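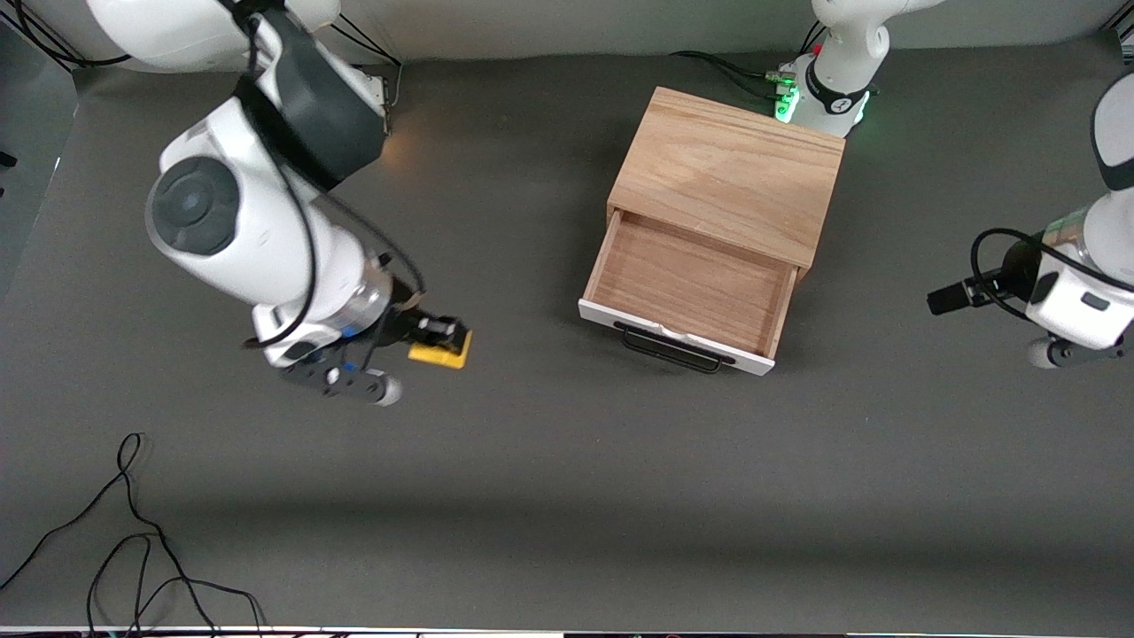
Indira Rao wrote back after the Pickering run-through that I spent too long on the arms and not enough on the cables. She wanted to know who checks them and how often. So the order has changed, and cables come first.

## Cables

- The wrist cable runs along the outside of the arm. Point to the loop at the white joint.
- That loop needs slack. With the wrist turned to its limit, you should still be able to lift the cable off the housing with one finger.
- We replaced two of these last winter at Sulberg. Both had cracked at the same bend, close to the wrist flange.
- Cables lying on the table get pushed back to the left before every shift. An arm coming down low will catch a loop and drag it.
- Answer to Indira's question: the morning operator checks, every day, and signs the sheet.

## Grippers

Slow down here. Most of the room will run Cadulia cells with one arm.

- Wipe the fingertip pads at the start of the day. Dry cloth, no solvent.
- Look at the pad edges. A rounded tip is how they come. A torn one gets changed.
- Soft parts such as the yellow block hide a bad grip. The foam gives, so the fingers seem to hold even when they close off-center. Test with the hard gauge block as well.
- Closing force on our cell is set to 40 percent. At 70 the foam kept a dent and the next pick came out crooked.

## The cabinet and drawer

- The cabinet has to go back in the same spot each time. We use a corner stop from Flimau during setup, then take it away.
- Pull the drawer by hand five times before starting. If it sticks, fix the drawer first and leave the program alone. -- tell the Sulberg story if there is time
- Check the handle screws. A handle with play in it moves the grasp point, and people go looking for the fault in the arm.

## After a stop

1. Read the lights on the base before touching anything.
2. Open the gripper from the panel. Don't pull the part out.
3. Move the arm that is clear of the cabinet first, then the other one.
4. Reseat the connectors at the base only with power off.
5. Run the empty cycle at low speed. Ours takes 63 seconds.

Take questions on the stop procedure before moving on to the spare parts list. Handouts are in the blue folder by the door.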